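Remote operators wanted, Berkside

Nonidance is looking for people to guide a robot through everyday jobs by remote control. You hold a pair of hand controllers, watch the camera view on a screen and move the arm as if it were your own. Each task is repeated many times — grasping a handle, lifting a net bag, putting it back — and every attempt is recorded.
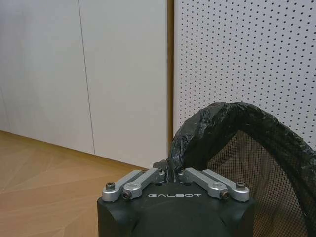 Sessions last three hours, with a break halfway. No experience is needed, as training takes up your first session and is paid. You must be 18 or over, have steady hands and be able to sit at a screen without discomfort. Glasses are fine.

We need 3000 usable recordings for the Ayaaba project and have 8 places to fill. You can choose mornings or afternoons. There is one Sunday shift a month, which is optional.

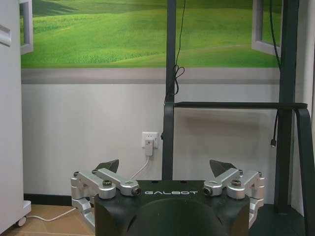
The gripper with its fingers apart, Vitby room.

To apply, write a few lines about yourself to Yaa Appiah at Nonidance, Unit 608, Berkside, and say which shifts suit you. Left-handed applicants are welcome — please mention it so we can set up the controls.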